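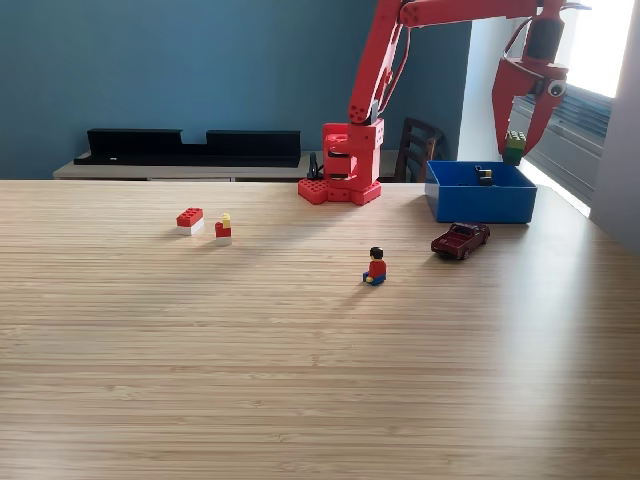

Clirnar Sorting Bin, Shallow, Blue

Product group: Tabletop storage, small parts
Supplied by: Boltesness
Material: plastic, colored through
Lid: none (see Related items)

The Clirnar is an open-topped rectangular bin for building bricks, minifigures and other small toys. It is meant to stand on the play table during use and to go back on the shelf afterward with the contents still in it. The walls are thick and low. A child seated at the table can see the contents and reach the bottom without tipping the bin.

Placement
Set the bin near the back edge of the table, long side parallel to the edge. This leaves the front of the table free for building. On tables less than 19 inches deep, place it at one end instead.

Capacity
The bin holds one small set of bricks in a single layer, or two layers if the bin is to be carried. Die-cast vehicles should be stored separately - they scratch printed minifigure parts. For vehicles, use the Itwood tray, sold in packs of 3.

Use with a wooden table
The bin can stand directly on sealed wood. On oiled wood, including the Åberg play table, wait 10 days after oiling before leaving the bin in place overnight. Lift the bin to move it. Grit caught under the base will mark the grain. 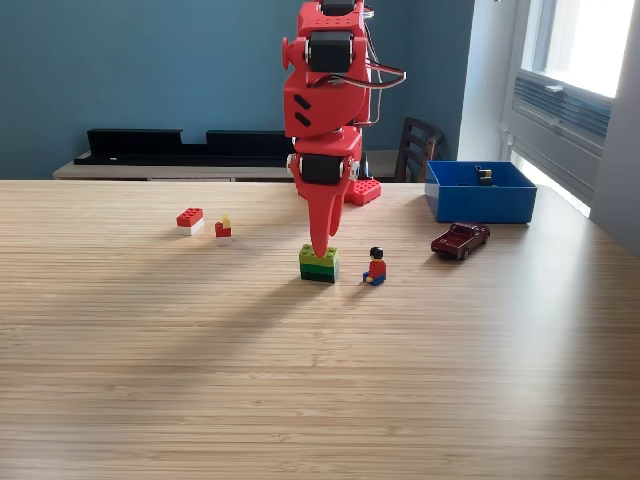
Loose bricks, a seated minifigure and a die-cast pickup on the tabletop.

Sorting
Bricks can go in stacked or single. Short stacks of the same color take up less floor area in the bin and are quicker to find again, but stacks higher than the wall should be taken apart before the bin is shelved. Minifigures fit best lying flat, with the legs straightened.

Cleaning
Wash by hand in warm water with dish soap. Dry the inside corners with a cloth. Do not use solvent cleaners or scouring pads. Not suitable for the dishwasher - the walls may bow.

In the box
2 bins, nested
1 sheet of blank labels

Related items
Clirnar lid, clear
Itwood vehicle tray
Åberg play table, light wood

Replacement lids and label sheets are ordered from Boltesness under the same product group. The pre-July lid does not fit the current bin.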